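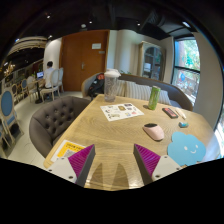
28 July 2025, Rulton table-reset notes

Spent the day on mouse-to-mat again, with the table left cluttered on purpose (tumbler, green can, sticker sheet, all of it). The Livirau people keep telling us their desks never look like our test desks, and they're right! A guest leaves, the stuff stays, and somebody on the floor crew has 3 minutes to get the place usable. So clutter stays in from now on.

I went through the floor crew's comments over lunch. They don't mind the Plenano arm doing mice and mats – that's the part they all hate. What bugs them is the waiting. If the arm is halfway through a desk they can't just reach in and finish, so they stand there with a cloth feeling silly. We need a proper pause button, a big one, and I want it in before the next visit.

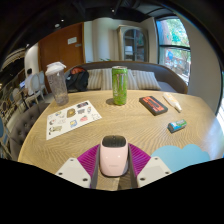 Who decides whether something is trash or a guest's belongings?

The floor crew does, every time. The arm only gets to move things on the house list, and anything else stays put until a person has looked at it. I'd like to keep it that way even if the software gets cleverer, and the crew said the same (louder).

Grip note to self: close on the sides of the mouse, low down, and stop squeezing early. I keep clamping harder than I need to and my wrist is paying for it. Swap hands after every 27 reps, or swap people.

Rosales room is booked for us 2 more afternoons in July. Bring the spare contact strips, and tape for the card that keeps sliding.

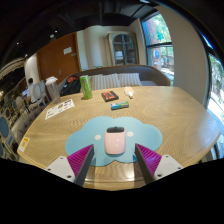

Does anyone lose shifts over this?

Nobody's hours change during the trial, that's written into the plan. After that it's up to Livirau, and I don't know what they'll do. What they've told the crew is that the closing shift would move from resetting desks to helping guests and checking lost property. A few people like the sound of that, others took the job because they didn't want to talk to guests all night, and I can't blame them.

Still to do: the pause button, and rewriting the house list in the crew's own words – "puck" means three different things depending on who you ask. Also ask whether the mat has to face the chair or if any way round is fine. I've been assuming it matters.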